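Home Things > Table & Kitchen > Reader Galleries

September | By Hertta Nurmi | 4 min read

Mixed plates, one tray and a lot of birds

I've been promising to put up something on the plates for ages, and a few of you have been very patient (and Leena Pesonen has been not at all patient, hello Leena). So, plates! I'm mad about the sort you get in noodle shops and canteens, with the name of the place or a cheerful slogan running round the rim. They're meant to be stacked, carried, banged down in front of you and forgotten, and I think that's why I like them so much. My own grown-up dinner service lives at the back of a cupboard and comes out when my aunt visits.

Most of my lot came through Haoran Luo, who used to run the lunch counter at Vunden and knew which kitchens were changing their crockery. The first box cost me 20 pounds and I carried it home on the bus, on my knees, with my arms round it. After that there was another box, and then Bonifacio Campos cleared out his storeroom and rang me before he rang anybody else. You can guess how that went. I did say I'd only take the ones with writing on.

The idea was to get a mixed set together for the autumn suppers, and I wanted to see the designs next to each other before I settled on anything. A pattern you love on its own can look very grumpy beside another one. Orange and dark green were my big worry.

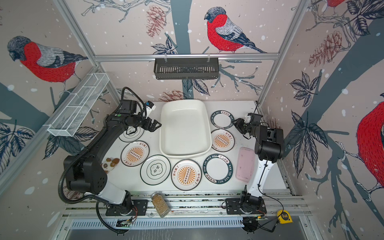 Hertta Nurmi

I needn't have fretted. The orange sunbursts are my favourites and they get on beautifully with the green rims! I love that little row of circles across the middle of the sunburst, and the orange characters going round the edge. On a white plate it's such a sunny thing to find when you've finished your rice.

The dark green bands say HAO SHI HAO WEI in white capitals, with Chinese characters as well. Haoran reads it as "good food, good flavour", and he says it in a very grand voice, like a man opening a bridge. We all do it now when supper's ready. If you ever eat at ours you'll be expected to join in.

Then there are the quieter ones, with a thin dark line at the rim and a small black mark in the middle. I nearly passed those over when I was sorting, and Hilkka Saarinen told me off. She was right, too. If every plate on a table is shouting you don't know where to look, and a plain-ish one here and there lets the sunbursts show off a bit.

And yes, the birds. I've had more questions about the wallpaper than about anything I've ever cooked. It's from Hyvönen, an end-of-line roll, and I'm sorry to tell you there was hardly any left when I bought mine. I went back for more in the spring and they'd moved on to ferns. I like ferns well enough, but they don't keep you company.

The white tray has had nearly as many messages. It came from Fondier, the shop by the station, where I'd gone in for a washing-up brush – I came out with the tray and no brush. I'd been wanting a big one with rounded corners and a proper raised side for years. My old one was flat, and anybody who's walked a pile of spoons down a corridor on a flat tray will know how that ends.

My other soft spot is for anything in teal. There's one design I keep coming back to, a thick dark teal line with a thinner ring inside it, and then a sort of scalloped cloud in the middle with 食味 in big black characters. Haoran says it's to do with the taste of food. There's a tiny column of red-brown writing beside it too, and I keep meaning to ask him to read me that bit. 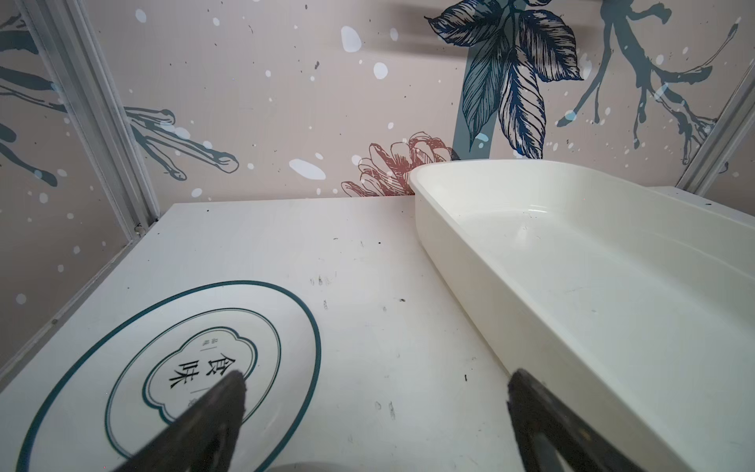
Scrubbing is a whole other subject, and I've got opinions. White tabletops show everything, every scuff and every speck, and I've stopped minding. I used to go at mine with one of those gritty creams until Hilkka pointed out that I was only making it duller. Now it gets warm water, a soft cloth and a tiny bit of washing-up liquid, and whatever's left after that can stay and be part of the family. Same for plates. A few knife marks on a rim never put anybody off their dumplings.

A couple of you asked about storing them. I stack by pattern, with the biggest at the bottom, and put a square of kitchen roll between any that have got a mark I'm fond of. Leena stores hers upright in a Stukance rack and swears by it, but my shelves are too low for that and I've already had one argument with a drill this year.

Next month I'm hoping to get the bowls out. Bonifacio has found me some with a blue line round the foot, and he wants the cardboard box back this time, so I've got to be quick about it. If you've got canteen plates of your own with writing on, do send them in – I'd love to see some, chips and all. And if anybody has half a roll of the bird paper tucked away in a loft, please, please write to me first.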